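Curing the garage slab in cold weather

The slab for the garage extension went down on a Monday, in the second week of December, which is later in the year than I had planned. The groundworks slipped twice and the ready-mix supplier, Prendon, had only one early slot left before the holiday shutdown. I took it. These are my notes on the curing, mainly so that I have them when I come to do the path along the north side.

The mix was a C30, air-entrained, with a slump at the low end of what the barrow crew would accept. I asked for no accelerator. Parvathi Namboodiri, who did the structural check on the extension, had suggested one, and in hindsight I would follow her advice. The total cost was a little under what I had set aside, mostly because the pump was not needed.

Air temperature at the start of the pour was four degrees and falling. The sub-base had been covered for three nights with insulated blankets, and a probe pushed into the blinding read six degrees. The rule I worked to was no placing on frozen ground and no placing below five degrees on a falling thermometer. I broke the second half of it by one degree.

Bleed water was slow to clear. In summer I would expect to be floating within a couple of hours. On this slab it was well into the afternoon before a boot left only a shallow print, and the final trowel pass was done under a work light at half past seven. Working bleed water back into the top is the usual cause of a dusty floor, and I did not want to spend the spring brushing on hardener. The corner by the side door was closed too early all the same. It has a slightly paler patch the size of a dinner plate and I expect it to dust.

Once the surface would take it, polythene went on first, then the blankets, then scaffold boards round the perimeter to stop the wind getting under. Edges and corners lose heat fastest, so those had a double layer. I left two probes in, one at mid-depth near the centre and one 40 mm in from the north edge. The centre peaked at nineteen degrees on the first night. The edge never went above eleven.
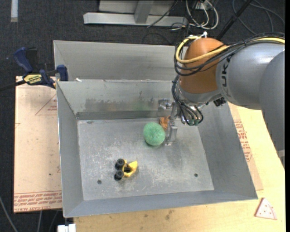 Grey metal bin on a wooden tabletop, with a robot arm reaching in.

The blankets stayed down for seven days. Most of the guidance I have read says to hold the concrete above five degrees until it reaches a strength at which a frost will do no harm, and the edge probe dipped to just over that on the fourth night. I lifted one corner at breakfast on the fifth day to look, which lost two degrees in the time it took to drink a cup of tea. I did not do it again.

Joints were cut the day after the pour, at a quarter of the slab depth. I had hired a Telitia floor saw with a wet kit. The first cut ravelled along a hand's length because the concrete was still too green, so I stopped and came back after lunch, when it cut cleanly. Only the strip being cut was uncovered at any one time. The slurry was vacuumed up straight away, as it sets to a hard grey skin if left and is tedious to scrape off.

For the sealer I am undecided between two products. Ramasamy make a penetrating silane which leaves the colour alone and needs a dry surface. Prurkico sell an acrylic that gives a slight sheen and can be recoated without stripping. The silane is dearer per litre but goes further. Neither should go on for at least 28 days, and given how slowly this slab has gained strength I will leave it longer. A square of polythene taped down overnight is a fair test for moisture, and I will repeat it until the underside comes up dry.

A few figures for reference. The blankets were hired for two weeks. I used 30 metres of edge tape, of which a third was wasted because it will not stick to cold timber. Warming the roll indoors first helped. The rebound hammer readings at fourteen days were consistent across the middle and lower along the north edge, by a margin I would call acceptable for a domestic car.

Changes for the path: ask for the accelerator, order the blankets a day earlier, and fix the side forms with screws. Two of the nailed forms brought a sliver of arris away with them when they were struck. I have filled both with repair mortar and they are visible if you know where to look.

The next job is the threshold drain. The channel arrived with the wrong end caps and is going back.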